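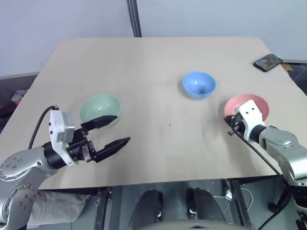 If the arms are going to do the nesting, Leidy Echeverri wrote after the last newsletter, then somebody please tell me what I'm supposed to be good at now, because I've been nesting bowls since before the new building and I was planning to retire on it.

Okay, Leidy! I promised I'd answer that one in print, and I've put it off for two weeks while I worked out what I thought. I still don't have the whole answer. But I spent most of a shift over at the Clekusar table, asked too many questions, got in Eusebio's way more than once, and I can at least tell you what's changing at Ovbridge and what isn't.

For those of you in the front office who never come back past the tape room: the Clekusar table is the one with the two arms. They work on the loose bowls, the ones that go into the Ríos mixed sets, and the job is picking them up off the tabletop and nesting them by size so they can go down to the wrap station. Green, blue, pink. They're slow. I mean slow enough that I started talking to the thing under my breath, like you do with a printer. Eusebio Cabrera says it's better than it was in March and that I should have seen it then, and I'm glad I didn't, I don't have the patience.

In my first hour there it got through 93 bowls. Leidy, I know for a fact you do more than that before your first coffee. The difference is that it does the same 93 at the end of the afternoon, when the rest of us are down to a crawl and our wrists are talking to us. Over a full shift it made 354 last time Eusebio wrote it down, and that was with a long stop in the middle when the left gripper kept closing too early and had to be set up again.

Which brings me to the wrists. I don't think we've been good about saying this out loud, so I will. Half the people who have ever worked nesting have gone home with a brace at some point. I had one on for most of last winter (the beige one, very glamorous, went with everything). Consuelo Yupanqui asked to be moved off bowls twice and both times we didn't have anywhere to move her. She's been on the Clekusar table since it came in and when I asked her if she missed doing it by hand she laughed at me for quite a while.

What she does now is a real job, by the way, and it took her some time to learn. She lays out the bowls, she watches the grips, she pulls anything with a chipped rim or a bad glaze before the arms get to it, and when something goes wrong she's the one who hits stop and decides whether it's a quick fix or a call to Iltier. She also keeps a notebook. It's all bowls that gave trouble and what time and which arm, and the Iltier technician photographed every page of it on his last visit. He told her the shiny insides were giving him more grief than the shapes were. She told him she'd written that on page one.

Now the part I know people are waiting for. Is anyone losing hours? I asked Duván Restrepo straight out and he said no one on the current crew is being cut on account of the table. Then I asked him to say it again with the year-end schedule in front of him, and he said the same thing, but he added that when people leave nesting he's not planning to hire new people into it. So that's the real change, and I'd rather you got it from me than pieced it together over lunch. The crew won't shrink this year, but the nesting job, as a job somebody gets hired to do all day, is probably going away. If you have a cousin who wants in, tell them to ask about wrap or inspection.

I have mixed feelings about that! Nesting was my first job here. It's where you learned everybody's name, because your hands were busy and your mouth wasn't. The Clekusar table is a one-person station, and the person can't really chat while the arms are moving, she has to watch. Consuelo says that's the one thing she'd change. She's fine with the work and she finds the quiet strange. We talked about swinging the table around so it faces the inspection bench, and Eusebio thinks it can be done if the cables are long enough. He's going to measure. Eusebio, this is me reminding you to measure.

Pay: training on the table counts as the next step up, same as forklift did. You don't have to have any computer background. Eliécer Apaza went through it in April and his whole experience with machines before that was a riding mower. It's mostly paying attention and learning what the lights mean, plus a morning with Iltier on how to stop it and how to stay out of its reach. Please take that last bit seriously. I saw someone lean across to straighten a bowl while it was running and I won't print who, but you know, and so does Consuelo.

A few smaller things people asked me. No, it doesn't run at night, and there's no plan for it to. No, it isn't going to do the big platters, they're too heavy for those grippers. Yes, you can come look, just wait until Consuelo waves you over. And the jar by the time clock where folks are guessing when it'll hit 100 bowls in an hour is still open, a dollar a guess. We've got nearly a full page of names. I've got June, which is looking optimistic.

So, Leidy. What are you supposed to be good at now? You can tell a warped rim by the sound it makes going into the stack. I've seen you do it with your back half turned. The arms can't hear anything, and they'll set a warped bowl on a good one all day long until a person catches it. Duván would like you to spend a few shifts next to Consuelo teaching her that, and he'd like it to go into the training for whoever comes after. He asked me to ask you nicely. I told him you'd want the chair with the good back and he said fine, so get that in writing.

Next month I'm over in wrap, where they tell me the new tape is terrible. Send me your complaints ahead of time, and keep them printable.

Staff Pages > Newsletter > From the Floor

You are receiving this newsletter because your address is on the Ovbridge staff list. To change how you get it, reply with "paper" or "email" in the subject line.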